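Chapter 4
Gathering Examples

What you need before starting: Chapter 2 (the arm and its joints), the first half of Chapter 3. Section 3.6 can wait.

By the end of this chapter you should be able to plan a small collection, run it, throw out the bad parts and say in writing what is left. Four jobs. Most students do the second one and skip the rest.

4.1 Where the examples come from

A learning system copies what it is shown. So somebody has to show it. For a pick-and-place task that means a person driving the arm, start to finish, over and over, with every joint angle and every camera view saved as they go. One go from start to finish is an episode. Keep that word, we use it all through Part Two.

Two places to do it. On a real bench, or in a simulator. We start in the simulator. Cheaper, nothing breaks, and you can put everything back where it was with one key. The bench comes in Chapter 6, and you will find that a lot of what you learned here carries over and some of it really doesn't. Friction, mostly. Cables too.

The worked project for this chapter is Gwynne, a set of episodes put together in the Prestard simulator by Leandro Peñalver and his second-year group. Small objects, ordinary furniture, one arm with a two-sided gripper. Their log is printed at the back of the book and it is worth reading with all the crossings out. The final set came to 1,045 episodes. The first plan said 200.

Why the jump? Look at page two of the log. The first 200 were driven by one person, who always came at the object from the same side, at the same height, and paused in the same spot before closing the fingers. The trained model did the same. Including the pause. Move the object a hand's width and it paused in the old place, closed on nothing and carried the nothing to the target. Very neatly.

So they started again, with more drivers and a proper plan. That plan is the subject of 4.2.

4.2 Deciding what should change

Before you record anything, write two lists. What stays the same in every episode. What changes.

Stays the same, in Gwynne: the arm, the gripper, the rate the data is saved at, the wording of the instruction. Changes: where the objects sit, which piece of furniture they sit on, the light, the starting pose of the arm, the driver.

The starting pose gets forgotten more than any other. If every episode begins with the arm in one tidy position then the model only knows how to begin from there. Bump it and it's lost. Start high, start low, start off to one side. Start with the fingers open in some and closed in others, and write down which.

Be careful with shadows as well. The arm throws a shadow of its own, and a camera picks it up just as happily as it picks up the object. With the lamp fixed, the shadow lands in the same place each time the arm reaches the same pose, and the model may end up steering by it. Gwynne moves the lamp every 10 episodes. Every episode would be better. They ran short of time and say so.

And corners. An object near the edge of a surface is a different problem from one in the middle, there is less room for a bad approach and more chance of knocking it off. Put some near the edge on purpose. Leave the knocked-off ones in the raw folder, marked as failures. Do not delete them yet, we need them in 4.4.

4.3 Driving

Sit down properly. Sounds silly. Tired drivers make jerky episodes and jerky episodes make a jerky arm.

Say the instruction aloud before you start, then drive. No practising in the air with the recorder on. If you go wrong and can recover, recover, and keep the episode. Recoveries are gold. If you go wrong and give up, stop the recording, mark it, reset.

Gwynne was driven with a Zemance hand controller, a few of the later episodes with a keyboard. You can tell the keyboard ones at once from the joint plots – little steps, all the way along. They were kept in a seperate folder and left out of the final training run. 

Checking was done in Elix, a plain viewer that plays the episodes back with the joint plots underneath. Almost 61 hours of it across the group. Budget for that. Students plan for the driving and forget that somebody has to watch it all afterwards, and the checking takes longer then the driving if you do it right.

Things to look for on a first pass: arm already moving in the first saved step. Object touched before the instruction starts. Fingers closing on the rim of a bowl when the instruction was about the ball. Long waits. Camera views out of step with the joints.

Write the reason for each rejection in words. A bare tick in a column is no use to you a month later.

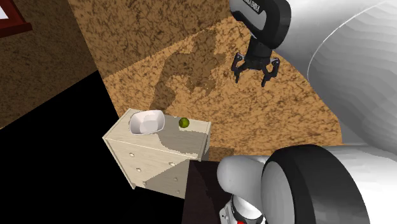 Before 4.4, try the short task in the workbook. Two objects, one surface, five starting poses of your own choosing. Write both lists first. Then drive, and swap episodes with someone else for checking – you will be far too kind to your own.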